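Sotholm > Small storage > Questions about jars, lids and the work table

Jars, Lids and the Table They Live On: Your Questions

I get a lot of mail about my jar habit (616 messages sitting in the folder when I last looked, oh dear), and plenty of it asks the same things. So I've put the answers on one page. I'm Loredana, and I'll keep adding to this when I get a minute.

Why such a light table?

I lose small things. Buttons, screws, the backs of earrings — if it's tiny, I've dropped it. On the dark desk I had before, a black button was gone the moment I let go of it. Pale wood shows me everything, and I like looking at the grain, too. My friend Keerthana says it's like working on a beach!

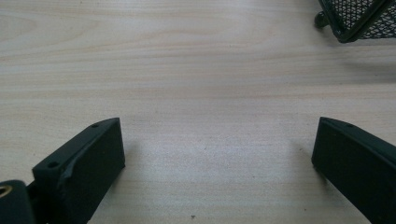 The wavy grain on the tabletop.

How do you clean it?

A barely damp cloth, then a dry one, with the grain. I do it in the evening when I've stopped fussing with things. No sprays for me. I tried one in May and my papers stuck to the table for two days.

Doesn't everything end up spread all over?

It used to! What helped was giving the jar a place with walls. I like a see-through box with one side open, so I can reach straight in from where I'm working and nothing wanders off the back. Mirko asked if a plain tray would do the same job, and sure, if you're neat. I'm a shover. I push things away from me without looking, and a tray doesn't stop them.

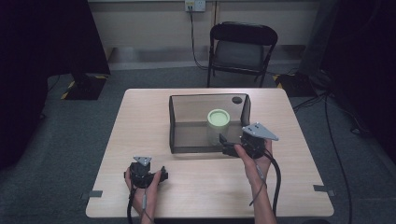

Green-lidded jar in the smoky brown box, open side to the front.

Could I put the box on a shelf instead?

You could, but check the depth first and leave room for your hand. I had one on a shelf for a while and kept knocking my knuckles on the board above. It's happier on a table.

What do you do with lids and other shallow round things?

Turn them over and use them! Anything wide and low with a rim makes a good catch-all while you're sorting. Do look inside before you pour in anything fine, though. Ribs along the wall and raised patterns on the bottom are cute, but glitter and seed beads get into every little dip, and you'll be in there with a dry paintbrush. Bigger stuff like paper clips is no trouble at all. Mine usually hang around near the black mesh.
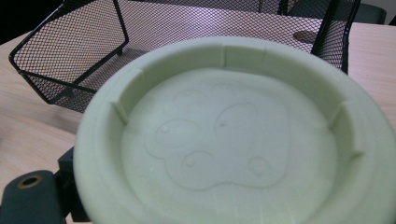
Is mesh any good for small parts?

For pens and scissors, yes. For pins, no, they poke right through and then they find your thumb. Put pins in something solid with a lid.

Glass or plastic jars?

Both, and I'm not loyal. Plastic is what I grab when I'm carrying several at once. Glass is for things I want to see, and I'm very fond of the ribbed kind with a thick foot. They're heavier down at the bottom, so I don't worry so much when my sleeve catches one.

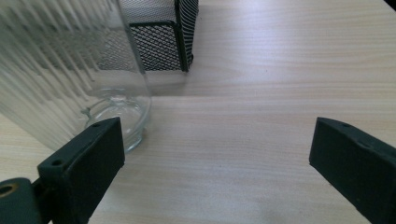
I do keep the tall ones off to the side, because I reach across the middle all day long. And ribbed glass needs a soft brush now and then, running up and down the ridges. A cloth just skips over the top and leaves the dust sitting in the grooves.

How many jars is too many?

Nazareno thinks five. I haven't told him about the hall closet.

Do I need labels?

Only on the ones you can't see into. I write on masking tape and tear it off when the contents change.

Contact Sotholm | © Sotholm, Loredana De Luca | Back to top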